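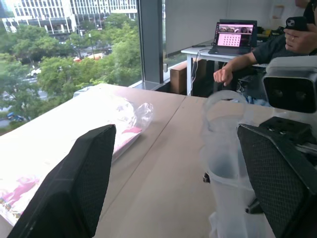
창가 탁자. 손잡이가 위로 올라온 반투명 비닐, 왼쪽은 분홍 무늬가 비치는 투명 봉지.

**제목:** Re: [Orby 포장] 봉투 두 종류를 어떻게 나눠 쓸지
**보낸 사람:** Sewwandi Barua
**받는 사람:** Orby 포장 메일링 리스트

안녕하세요, Sewwandi입니다.

답이 늦었습니다. 월초에 재고표를 다시 만드느라 메일을 모아서 읽었습니다. 질문 주신 순서대로 적고, 인용문은 필요한 부분만 남겼습니다.

> 7월 나눔 장터용으로 봉투를 두 종류 쓴다고 들었는데, 어느 물건을 어디에 넣어야 하는지 정해진 것이 있나요? 지난번에는 탁자마다 방식이 달라서 받는 쪽에서 다시 풀어 본 꾸러미가 꽤 있었습니다.

이번에는 정해 두고 시작하겠습니다.

손잡이가 달린 반투명 봉투는 세워서 담는 물건에 씁니다. 병, 통, 돌돌 만 것, 키가 있는 상자가 여기에 들어갑니다. 손잡이 없는 투명 봉지는 납작한 물건에 씁니다. 접은 천, 손수건, 엽서 묶음, 포장지, 공책이 여기에 들어갑니다. 섞인 꾸러미는 제일 키가 큰 물건을 기준으로 고르면 됩니다. 병 하나에 손수건 한 장이면 손잡이 봉투입니다.

어느 쪽인지 애매하면 투명 봉지에 먼저 넣어 보세요. 입구가 평평하게 접히면 그대로 두고, 접히지 않으면 손잡이 봉투로 옮깁니다.

> 반투명 봉투는 안이 잘 안 보여서 겉에 뭐라도 붙였으면 합니다. 그런데 스티커를 붙이면 나중에 다시 쓰기가 어렵지 않을까요?

맞습니다. 작년에 쓰던 Sedel 스티커는 떼면 자국이 남았습니다. 남은 스티커는 종이 상자에만 쓰고, 봉투에는 종이 꼬리표를 손잡이에 묶기로 했습니다. 꼬리표에는 세 줄만 적습니다.

1. 꾸러미 번호
2. 내용물 이름 (예: 유리병, 손수건)
3. 담은 날짜

담은 사람 이름은 적지 않습니다. 확인할 일이 생기면 번호로 재고표를 보면 됩니다. 투명 봉지에는 꼬리표를 묶을 데가 없으니 안쪽에 넣되, 글씨가 바깥을 향하게 해 주세요. 무늬가 진한 천 위에 올리면 글씨가 묻힙니다. 분홍이나 빨강 계열 천을 담을 때는 흰 종이를 한 장 덧댄 뒤에 꼬리표를 놓는 편이 읽기 쉽습니다.

> 수량은 충분한가요? 모자라면 제가 Rees에 한 번 들를 수 있습니다.

꾸러미는 모두 60개로 잡았습니다. 손잡이 봉투가 14개, 투명 봉지가 46개입니다. 창고에 있는 양으로 됩니다. 다만 손잡이 봉투는 여분이 거의 없으니 찢어진 것을 발견하면 버리지 말고 따로 모아 주세요. 손잡이만 떨어진 것은 잘라서 완충용으로 씁니다.

Rees에는 다른 일로 들러 주시면 고맙겠습니다. 꼬리표용 두꺼운 종이와 면 끈이 필요합니다. 끈은 가는 것으로 부탁드립니다. 굵은 끈은 매듭이 커서 손잡이에 걸면 자꾸 돌아갑니다. 영수증은 Skondoder 사무실 서랍에 넣어 두시면 제가 월말에 정리합니다.

> 탁자를 창가에 둘지 안쪽에 둘지도 의견이 갈렸습니다. 저는 창가가 밝아서 좋은데, 비닐이 번쩍거려서 안에 든 것이 잘 안 보인다는 분도 계셨습니다.

창가에 그대로 두겠습니다. 담는 작업은 밝은 데서 하는 것이 낫고, 안쪽은 통로라서 사람이 지나다닐 때마다 의자를 당겨야 합니다. 번쩍거리는 문제는 저도 겪었습니다. 검수할 때만 창을 등지고 서서 봉지를 몸 쪽으로 기울이면 꽤 나아집니다. 그래도 안 보이면 봉지를 손바닥으로 한 번 눌러 공기를 빼 주세요. 구김이 펴지면 빛이 덜 튑니다.

탁자 이음매 이야기도 같이 적습니다. 두 탁자를 붙여 놓으면 가운데에 선이 생기는데, 그 위에는 키 큰 꾸러미를 세우지 마세요. 높이가 조금이라도 어긋나면 기웁니다. 납작한 봉지는 걸쳐 놓아도 괜찮습니다.

> 작업 순서를 한 번만 글로 정리해 주실 수 있나요? 처음 오시는 분께 그대로 전달하려고 합니다.

아래를 복사해서 쓰시면 됩니다.

**담는 순서**

- 재고표에서 꾸러미 번호를 하나 고르고, 그 줄에 연필로 표시한다.
- 물건을 탁자 위에 전부 꺼내 놓고 목록과 맞춰 본다.
- 천은 봉지 폭보다 손가락 두 개만큼 좁게 접는다. 무늬가 있는 면이 바깥으로 나오게 한다.
- 종이류는 천과 천 사이에 넣는다. 모서리가 봉지 구석에 닿지 않게 한다.
- 손잡이 봉투는 바닥을 먼저 벌려 놓고 무거운 물건부터 넣는다. 손잡이는 위로 세워 둔다.
- 투명 봉지는 공기를 빼고 입구를 두 번 접는다. 테이프는 붙이지 않는다.
- 꼬리표를 묶거나 넣고, 재고표의 연필 표시를 볼펜으로 바꾼다.
- 다 된 꾸러미는 번호순으로 선반에 옮긴다.

테이프를 쓰지 말라는 부분은 꼭 강조해 주세요. 받는 분들이 봉지를 다시 쓰시는데, 테이프를 뜯다가 입구가 늘어난다는 이야기를 여러 번 들었습니다.

> 마지막으로, 분홍색 인쇄 천은 따로 모으는 건지 아니면 다른 천이랑 섞는 건지 궁금합니다.

섞습니다. 색으로 나누면 특정 꾸러미만 먼저 나갑니다. 한 꾸러미에 진한 색 하나, 옅은 색 하나를 넣는 것을 기본으로 하고, 흰 바탕에 무늬가 들어간 천은 어느 쪽으로 쳐도 됩니다. 처음 쓰는 진한 색 천은 물이 빠질 수 있으니 꼬리표 뒷면에 '따로 세탁'이라고 적어 주세요.

봉투 값도 물어보신 분이 계셨는데, 손잡이 봉투가 장당 119원입니다. 투명 봉지는 예전에 기증받은 것이라 이번 예산에는 들어가지 않습니다. 다음 장터 때는 투명 봉지도 사야 할 것 같습니다. 크기를 바꾸고 싶은 분은 쓰기 편한 폭을 이 메일에 답장으로 적어 주세요. 지금 것은 공책에는 맞는데 접은 식탁보에는 조금 좁습니다.

아직 정하지 못한 것은 유리병입니다. 손잡이 봉투에 그냥 넣을지, 신문지로 한 번 감을지 의견을 듣고 싶습니다. 저는 감는 쪽인데, 그러면 봉투가 불룩해져서 선반 한 칸에 들어가는 개수가 줄어듭니다. 선반을 맡으신 분들이 괜찮다고 하시면 감는 것으로 하겠습니다.

재고표는 사무실 문 안쪽에 걸어 두었습니다. 연필도 같이 묶어 놓았으니 가져가지 말아 주세요.

Sewwandi Barua 드림
Orby 포장 담당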